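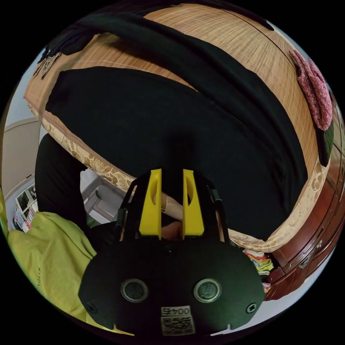 What should a small shareholder look for first in a trading update?

The cash figure, and if the update doesn't give one, a sentence explaining when it will be given.

I hold shares in four small listed companies, and between them they put out a steady run of trading updates. Most are a page long. The one from Drokow this month ran to a page and a half and used the word "momentum" five times. It gave revenue growth for the half year. It did not say how much money was in the bank.

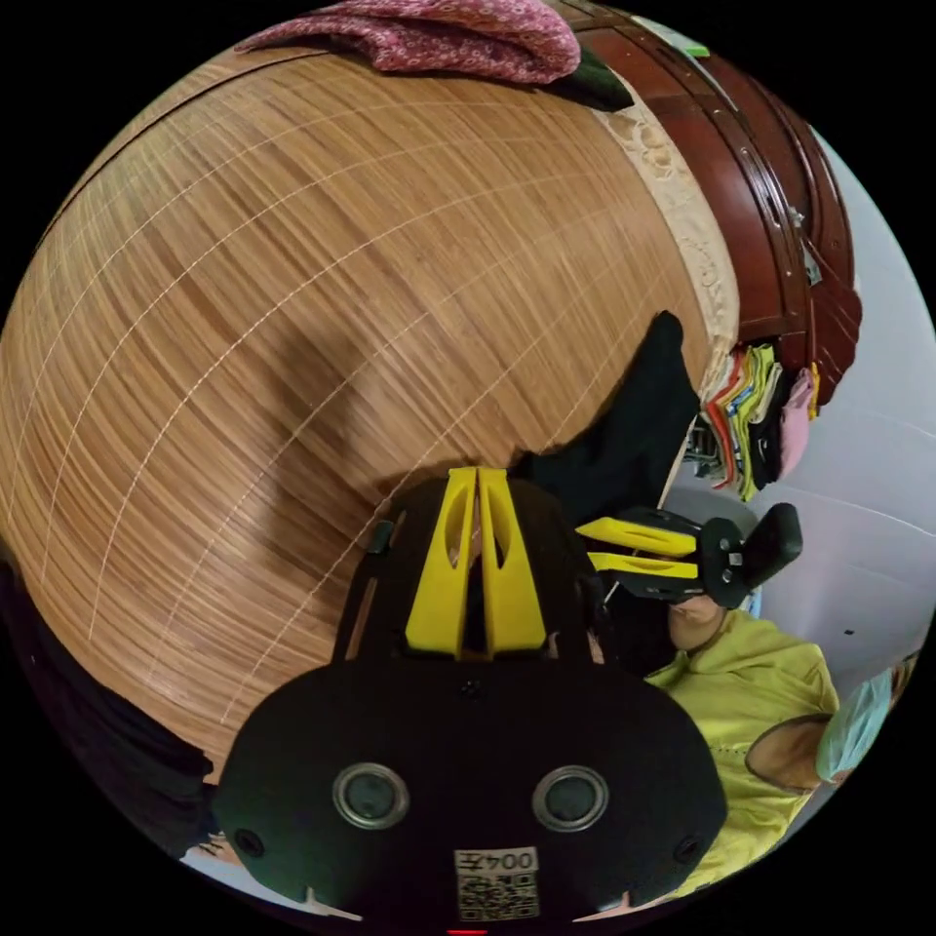 By Bernice Nartey | Opinion | October 27, 2018

Drokow is a decent business. It runs back-office systems for independent financial advisers, and 194 firms now pay it a monthly fee. I have owned the shares for three years and I don't plan to sell. But I would like to be told the same things every time, in the same order.

In the spring update, Drokow gave net cash, client numbers and average fee per client. In the October one, net cash was gone and average fee had been replaced by "assets on platform," a number the company had never reported before. It had gone up, of course. A new measure usually makes its first appearance when it looks good.

Mohammed-Awal Appiah, who ran investor relations at Datero before he retired, told me this is mostly habit. The update gets drafted by whoever wrote the last one, the advisers cut anything that might raise a question, and the chief executive adds a paragraph about the market. By the time it goes out, no single person has decided to leave the cash figure out. I believe him, but the result for the reader is the same.

The big funds can manage. They get a meeting with the finance director the week after results and can ask about anything already published. Someone with 3,287 shares in a broker account gets the web page and, if they are lucky, a recorded interview in which the questions were agreed in advance.

Osei does it better. Its updates have a table at the top with six lines, and those six lines have not changed since it listed. Two of them went the wrong way last year. The shares fell, then settled, and I thought more of the management for it.

The usual objection is cost. A company with 50 employees doesn't want to pay for extra reporting work twice a year. I don't think a table of six lines is extra work – any finance team that closes its books each month has those numbers already.

I have written to Drokow's board asking for a fixed table in the next update. If they send a useful reply I will print it in this column.

Related
Donport delays its final results again
What a broker note can and can't tell you
Osei half-year numbers: the six lines
Should small companies still hold a meeting in person?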